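The countertop that never needs anything

7 May 2023

My sister-in-law has redone her kitchen, and for a month every family phone call has come round to the counters. They are white with gray veins. They will never stain. They will never need sealing. The man at the showroom told her she could set a hot pot on them (the care sheet, which I read while she was making coffee, says please use a trivet).

I have nothing against her kitchen. It looks nice. What I don't trust is the word "never," and I have been hearing it from people who sell surfaces for as long as I have been paying for them.

We bought our house with laminate counters that were supposed to last a lifetime. Whose lifetime, I'd like to know. The seam by the sink had swollen up like a wet paperback before we had owned the place two winters. After that we had butcher block, on the advice of Erdal Yurt, who built our cabinets and is a good carpenter. He told us to oil it every month. We oiled it every month until March of the first year, and then we oiled it when company was coming. So that one was on us, and I'll say so. Erdal never used the word never.

Now it's marble, or more exactly it's the look of marble, and the look has gone everywhere. The dentist has it. The phone store has it. The bathroom at the gas station has it, peeling a little behind the faucet. You can get it as tile, as stick-on film, as a shower curtain. I went looking at samples from Trolleck, the brand my sister-in-law chose, and there were so many whites with so many gray veins that I honestly could not tell which ones were supposed to be the expensive ones. I asked the young woman at the desk. She checked the back of the sample.

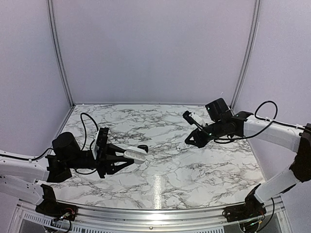

Gray and black veins on white, with the glare that comes along with a shiny top.

Glare is a thing the showrooms don't bring up. They have soft light coming from every side. My kitchen has one ceiling fixture and a window that faces the afternoon sun, and I suspect most people's kitchens are closer to mine. I brought a glossy sample home from Trolleck and put it next to the stove, and at four o'clock I had to move it to read a recipe. The matte version is better about this. It also shows every fingerprint, according to my friend Hülya Dönmez, who has lived with it longer than she wanted to.

Then there's the pattern. Real stone has veins that go where they go. A printed one has to start over somewhere, and once you have found the place where it starts over you will look at it every morning while the toast is in. Hülya found hers in the first week. There is a squiggle like a chicken foot to the left of her sink, and the same chicken foot to the right of it. Her husband can't see it. She has shown him with a pencil.

People will say I should just buy the real thing. I priced it. The real thing needs sealing, hates lemons, and costs enough that I would be afraid to cook on it. I have been in houses where there's a cutting board on top of a mat on top of the marble, and I don't see what has been gained.

The part of the pitch that bothers me most is the cleaner. Fleltstead, the shop that quoted us, added a bottle of special spray at $20 and a "surface protection plan" at $368. I asked what the plan protected against. Stains, he said. I asked whether it stained. No, he said, never. I asked again, in case one of us had misheard, and he offered to take $200 off the plan if I signed that afternoon. I don't know much about business, but a thing that drops by that much between one sentence and the next was not worth the first number.

I went home and wiped down the butcher block with dish soap, which I know you aren't supposed to do.

Where this leaves us, I can't say yet. My husband likes plain white with no veins at all. I lean toward a dull dark green laminate that I remember from my aunt's kitchen, the kind with the metal edge. She rolled out dough on it, fixed a radio on it, and let us do our homework on it, and it got scratched. A salesman would call that a failure. I called the only place in town that still carries anything like it and they're sending a chip in the mail. They said it will hold up pretty well if I don't cut on it.

Comments are open if anybody has had one of these marble-look tops for more than five years. I'd like to hear from people who don't sell them.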